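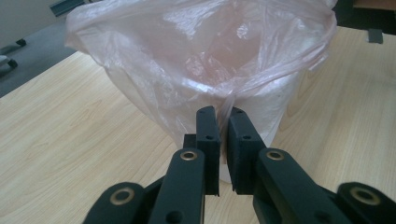 One of you wrote on the comment sheet last time that all this talk about household waste is fine, but you still don't see how a town decides what a bag of trash ought to cost, and could we please go slower. Yes, we can! I rushed it, and I'm sorry, so let's take the whole thing again from the top.

Unit 5: Paying by the bag

Most towns pay for trash pickup out of general taxes, so a household that throws out a little pays the same as one that throws out a lot. An economist would say that the price of one more bag is zero. It isn't free to the town, of course (there's the truck, the crew, the landfill fee), but it feels free at the kitchen door, and that feeling is what we care about in this unit.

Under a bag fee, you buy the town's own bags at the store and the crew picks up only those. Our running case is Bravton, where a bag costs 61 cents. Please keep that number handy, as we'll use it in both problem sets.

Now, the part that tripped people up. The 61 cents is meant to cover the extra cost of one more bag. The trucks and the depot have to be paid for even in a week when people put out hardly anything, and Bravton covers those with a flat charge on the water bill. Two kinds of cost, two kinds of charge. If you mix them together, problem 7 will come out wrong, and you'll be up late wondering why (I've been there myself, many years ago).

We also need to talk about what people do when the price goes up. Some recycle more, some compost, and some stomp the bag down until it weighs as much as a small dog. Some, I'm afraid, drive it out to the woods. The Utetti reading is good on that last group, though a bit dry in the middle, so have some coffee first.

For next time: read Utetti, pages 7 to 61, and bring your answers to problem set 5.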